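A Conversation With Evaristo Ochoa on Feeding a Residence Hall

Evaristo Ochoa has directed dining services at Piltport College since the opening of Ritchie Hall, the residence that now houses 300 first-year students. He met with the Office of Student Life in December, shortly after the last breakfast service had ended, to discuss shared kitchens, food waste and the place of the common meal in college life.

Mr. Ochoa came to the college from hospital catering. He describes the change as a matter of listening. "A patient has a chart, and the chart tells you what to serve," he said. "A student of eighteen has a schedule and very firm opinions about breakfast. I had to learn both."

Under his direction, the hall has moved away from a single long dinner service. Students may now take a full meal in the dining room or prepare simple food on their own floors, where each kitchen is shared by 32 residents. The arrangement was first tested at Grosta House, a smaller residence on the north side of campus.

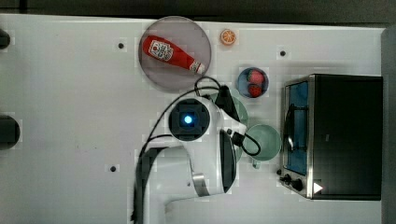 "The concern was that people would stop coming downstairs," Mr. Ochoa said. "Attendance at dinner fell for one term and then recovered. Students cook for themselves when they are short of time, and they come to us when they want company."

Waste has been a more difficult subject. The college asks every dining room to weigh what is returned on plates, and Mr. Ochoa reviews the totals each month with his cooks. He attributes most of the improvement to smaller serving spoons and to a rule that anyone may return for a second helping without asking. "People take too much when they believe there will be no second chance," he said. "Once they trust the line, they take less."

He is cautious about new menus. A proposal to replace the evening soup was withdrawn after 3 weeks of comment from residents, and he does not expect to raise it again.

The tradition of eating together at Piltport is an old one. College records mention a common table as early as 1790, when students supplied their own bread. Mr. Ochoa keeps a copy of that entry in his office. "They complained about the butter," he said. "I find that reassuring." 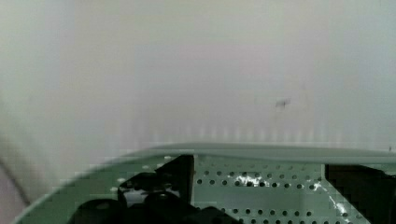

A pale surface with a small dark mark.

Next year the department will extend evening hours at Drituvach Commons, where the late menu will be limited to soup, eggs and toast. Mr. Ochoa has asked that two cooks from Ritchie Hall be assigned there for the first term. Residents with comments on the new hours may leave them at the dining office before the end of the semester.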